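How do you teach a robot to press a button?

Pressing a button is easy for you. You've been doing it since you were a baby, probably on the remote control, probably when somebody was trying to watch the news. For a robot arm it's a really tricky job, and I've spent the last couple of years working on it, so let me tell you how we do it at Wetunside!

First, think about what your own body does when you switch on a lamp. Your eyes find the switch. Your brain works out how far away it is. Your arm moves, your finger stretches out, and your skin tells you when you've touched something (and you stop pushing before you knock the lamp over). All of that takes less time than a sneeze, and you can be thinking about your tea while you do it.

Our robot is called Pascual. Pascual has an arm and two fingers, and that's about it. No legs, no face, no tea. When Pascual was brand new it didn't know what a button was, or what "push" meant, or that a table is hard and you can't move your hand through it. We had to start right at the beginning.

Learning in a pretend room

When you learn to ride a bike you wobble and fall off. Robots wobble too, only a robot arm is heavy and strong, and when it gets things wrong it can bend its own fingers or squash whatever is in front of it. I've seen a real arm push a real plastic box clean off a bench. That was a long afternoon with the glue.

So we build a pretend room inside a computer first. It's a lot like a computer game. There's a pretend table, a pretend arm and pretend things to practise on, and the computer works out what would happen if they bumped into each other. Grown-ups call this a simulation. I call it the playground, mostly because it's quicker to say.

Our playground is named Tovlow, and the thing I like best in it is the control panel. It's a turquoise box with lots of different bits to try: buttons to press, knobs, a lever, a little switch and a tiny joystick. You have to touch each one in its own way. You press a button, but you'd flick a switch, and if you tried to press a lever like a button you wouldn't get very far.
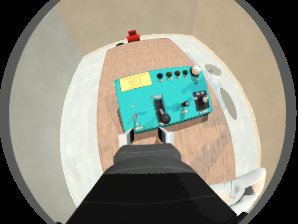 Pascual's two white fingers over the control panel in our pretend room. Can you spot the black lever handle?

You might be wondering why the room looks so bendy. It's a very wide, round sort of view, a bit like looking through the peephole in a front door. A view like that squeezes lots of the room into one picture, with the arm and the table and the walls all in it together. Straight things go curvy, so Pascual has to learn that a curvy table edge can be a straight one really.

Stars for good tries

Now for the learning! We use a method called Flidico, and it works a bit like the game where you hide something and shout "warmer" or "colder". Pascual makes a move. If its fingers get nearer to the right button, the computer gives it some points. If they drift away, it loses some. Press the button properly and it gets a big pile of points all at once.

At the very start the moves are just guesses, and they're silly to watch. The arm waves at the ceiling. It pokes the table. It goes for the lever when we asked for a button. But the computer remembers which guesses earned points, and it makes more guesses like those, and bit by bit the waving turns into reaching.

In our last big test we gave Pascual 1,395 practice goes. Then we stopped giving it points, and gave it 100 new goes to see what it had learned. It got 78 of them right. I was so pleased I did a lap of the office!

Moving the furniture

We did something sneaky next. We turned the panel to a new angle, made the light in the room dimmer and changed the colour of the table. You wouldn't be bothered by any of that. Pascual was very bothered. Out of another 100 goes it only got 57 right.

What had gone wrong? We think it had learned "the button is over there" when we wanted it to learn "the button is the round thing that looks like this". If you learned your way round the kitchen in the dark and somebody swapped the fridge and the cooker, you'd be in the same muddle.

We're fixing that by changing the playground every single time Pascual has a go. The panel gets tipped one way and then the other, and the light goes up and down. It makes learning slower, and I do get impatient, but so far it seems to be helping. In July we want to let Pascual try with a real arm and a real panel, and I've already bought more glue.

Try it yourself

You'll need 2 people, a table and a few small things like a cup, a spoon and a rubber.

One of you is the robot. Shut your eyes and put your hand flat on the table. The other one picks a thing and keeps it secret, and can only say "warmer" or "colder" while the robot moves its hand about. When the robot touches the right thing, say "ping!"

Play it a few times with everything in the same place. You'll get quick. Then move all the things while the robot isn't looking, and see if the robot's hand goes back to the old spot.

Swap over when you've had five pings.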